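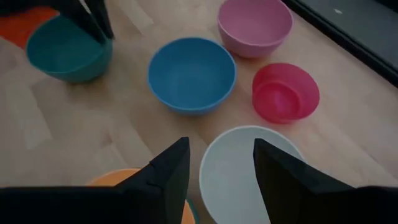
Stirling, August

CHAPTER 2
Things That Go Inside Other Things

Put a set of plastic bowls on a bare wooden surface, step back, and you have the whole problem of domestic storage in front of you. A blue one has ended up in the middle. There is a pink one, a white one, something orange, and a magenta one that seems to tilt, its mouth turned partly forward, like a guest who has heard the bill. None of them is heavy, sharp, valuable or difficult. A child of two can enjoy them. Yet put the same things in a kitchen cupboard without a plan and within a month an adult with a degree will be on the floor, one arm in up to the shoulder, saying words that don't appear in the index of this book.

Chapter 1 dealt with shelves, and with the belief, common among people who have just bought shelves, that more of them will help. In this chapter we move to the objects themselves, starting with those that can be stored one inside another. You will learn to tell nesting from stacking, to put a mixed set in order by size, and to decide what to do with the piece that fits nothing. Students who already own a tidy cupboard should read it anyway. Your cupboard will be inspected in Chapter 5.

2.1 Nesting and stacking

The two words are used loosely in shops and we will be stricter. Objects stack when one sits on top of another and the pile grows by nearly the full height of each new piece. Objects nest when each goes down inside the next, and the pile grows only by a rim or so. Dinner plates stack. Well, they nest a little, and Keir Skinner, who taught the first version of this course, would spend most of a Thursday evening on exactly how little. We shall call it stacking and go home on time.

Mugs are sold as stacking and will do so until someone shuts a door. Saucepans nest if you take the lids off, and then you have a lid problem, for which see Chapter 4. Bowls are the honest case. They have sloping sides and open mouths, and most of them want to go inside each other if you will only pick the right one first.

A set whose pieces are all the same size is a different matter again. These will nest only by taper, each one sinking part of the way and stopping. If the taper is too gentle they jam. Fiona Pollock, now of the Yule furniture library, once brought in a tower of school beakers that had been washed, pushed together and left over the summer holidays. It was passed round the class and came back to her as it went.

2.2 Why colour doesn't help

Makers of plastic kitchenware are fond of giving each piece its own colour. The Hakum range did it, and so did most of the picnic sets that followed. It looks cheerful on a shelf and gives the buyer the feeling that a system has been included in the price. It hasn't. Colour tells you which bowl you are holding. It doesn't tell you where the bowl goes, unless you have learnt the order by heart, and a household that will learn the order by heart is a household that didn't need telling.

What colour does do is make people sort by colour. Give a beginner a heap of mixed bowls and there is a fair chance that the pinks will be put with the pinks and the blues with the blues, with a pause at teal. The result is pleasant and takes up just as much room as before. Ask the same beginner to shut their eyes and do it by touch, and the rims are compared straight away.

The lesson is to sort by the feature that matters to the cupboard. The cupboard cares about width at the rim, then height, then whether there is a foot or a ridge that will stop one piece from settling in the next. It has no views on raspberry.

2.3 Laying out 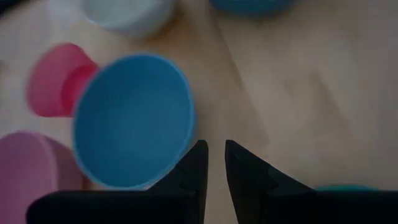
Before anything is nested it must be laid out, and this is the step that gets skipped. People prefer to begin at once with whatever is nearest, drop it into whatever is next nearest, and carry on until the last piece is too big to go anywhere. They then take the pile apart and begin again with more feeling. Laying out takes a minute and needs only a clear table or a clean bit of floor.

Set every piece down separately. Turn them all the same way up, mouths upwards, including any that have rolled onto their sides. Leave a hand's width between them if you have the room. Now find the widest rim and move that piece to your left. Find the widest of those remaining and put it beside the first. Go on until you have a row. You will be tempted to do the small end at the same time to save effort, and this is how two middle-sized bowls come to be in the wrong order for ever.

Look at the pieces from above when comparing widths and from the side when comparing heights. From low down, the one nearest to you will always seem bigger, a fact which has started at least one argument in every class we have taught.

When the row is finished, start from the left and put each piece into the one before it. If a piece wobbles or sits high, take it out again and look at the inside of its host. Many moulded bowls have a step or ring partway down. A piece that rests on the ring is still nested for our purposes, though it may rattle when the drawer is opened. Iona Kerr puts a square of kitchen paper between such pairs. Oğuzhan Özkan regards this as giving in.

2.4 The odd one out

Sooner or later you will have a piece left over. It may belong to an older set, or to a neighbour. It may be the same width as something already in the pile, in which case neither will give way. You have three choices: start a second pile with it, give it a job elsewhere (clothes pegs, keys, the dog), or let it go. Putting it on top of the pile upside down, as a sort of hat, is not one of the choices, and marks will be taken off.

Terms to know before going on

Nest: to store one object down inside another.
Stack: to store one object on top of another.
Host: the outer piece of a nested pair.
Row: the pieces laid out by rim width, widest at the left.
Hat: see above.

Exercise 2.1 asks you to empty one cupboard at home and lay out everything in it that has an open top. Allow 60 minutes, and do it before supper.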